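3. Building the Hand-Held Grippers in a Shared Workshop

3.1 Where the work was done

Most of what we describe in this section was built in the evenings at Plasness, a shared workshop that also houses a bicycle repair corner, two looms and a very popular band saw. We mention the setting early on since it shaped the tools more than any plan we had written down beforehand. Bench time at Plasness is booked in short slots, everything has to be packed away into a locker at the end of the night, and the one good 3D printer is in demand from people with more urgent needs than ours (a broken stroller wheel will always go ahead of a research prototype, and we think rightly so). A design that needed a whole weekend of undisturbed setup would never have been finished.

Our aim was to make a set of grippers that a person could hold and work by hand while a camera on the tool recorded what the jaws were doing. The recordings would then be used to teach a two-armed robot to handle household cloth. We chose cloth partly for the obvious reason that folding is a chore everyone would be happy to give away, and partly because it shows up a weak gripper very quickly. A wooden block will forgive a sloppy jaw. A towel slides out, bunches up or turns itself around, and the person holding the tool feels it right away.

3.2 The jaws

The first jaws were flat, hard and rather proud of themselves, in the way that first prints often are. They closed nicely on a pencil and on a folded card, and they let go of a bath towel the moment it was lifted. We tried a coarser surface, which helped with terry cloth and snagged on everything thinner. After some weeks of this, we settled on a softer yellow pad that is pushed onto the end of each finger and can be swapped without tools. The pads wear, and being able to change one in the middle of a session without losing the bench slot turned out to be worth more to us than a slightly better grip.

Two smaller decisions belong here as well, although they may sound like housekeeping. The first was to keep the pads a bright color all the way through the project, even when a darker material was easier to get. In the recordings the finger ends are the part we most need to find, and a strong yellow stands out from nearly all of the towels and dishcloths that our friends and families had donated. The second was to leave the wiring reachable. Our early housing closed over it completely and looked very smart, and every loose connector then cost us an evening of prying.

3.3 Holding a towel by two corners

The task we used most often for checking a new set of parts was a plain one. Two corners of a towel are held in two grippers, the cloth is drawn out between them, and the operator looks for slipping at either end. It needs no fixtures and no special lighting, and it can be done in whatever space is free — a real blessing on a busy night. Figure 4 shows the corner hold with a full-sized towel.
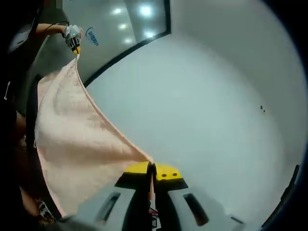
Figure 4. Corner hold with a peach-pink terry towel, seen from the camera on one of the hand-held grippers.

The hold looks easy and took us a surprisingly long time to get right. When the grippers are drawn apart, the pull comes to a narrow point at each jaw, and it is there that a tired pad or a slightly crooked finger gives itself away. In the figure the upper corner has been drawn into just such a point, while the cloth between the jaws still hangs loosely. We found that loose cloth was the better thing to practice with. Operators who pulled the towel tight tended to lose a corner sooner, and they also complained more about their wrists.

We ended up recording 300 corner holds with the final pads, in April, after an earlier batch of 100 with the hard jaws. The earlier batch is kept apart from the rest and was never used for training. It did earn its keep in another way, as we went back to it again and again when deciding how wide the pads ought to be.

3.4 Cables, weight and tired arms

Our notes from Plasness contain far more about cables than about any other subject, and we would gently warn other home builders to expect the same. A stiff cable pulls the tool around in the hand, and the operator makes up for it without noticing, so that the recorded motion carries a small and steady lean. We changed to a thinner cable from Dullberg and ran it back along the forearm, with enough slack for the elbow to bend freely. The lean became much harder to find in the recordings after that, though we would not claim it is gone.

Weight was the other steady worry. We shaved the housing twice, and the second time we went too far and it flexed when squeezed. The version reported here puts some of that material back. It is a little heavier than we had hoped for, but people could work with it for over 2 hours in an evening if they stopped for tea, and we learned to put the tea in the schedule.

3.5 What we would change

If we were starting again, we would make the housing open from the side, and we would number the pads from the very first day. We spent a long and rather gloomy evening trying to work out which worn pads had gone with which recordings, and a dab of paint would have spared us all of it. We would also talk to the weavers sooner. They had been handling cloth a few feet away from us the whole time, and their advice on how to take hold of a hem, once we finally asked, went straight into the instructions for operators given with the Clisier parts list. The same instructions were used for the kitchen sessions at Agyeman, described in the next section.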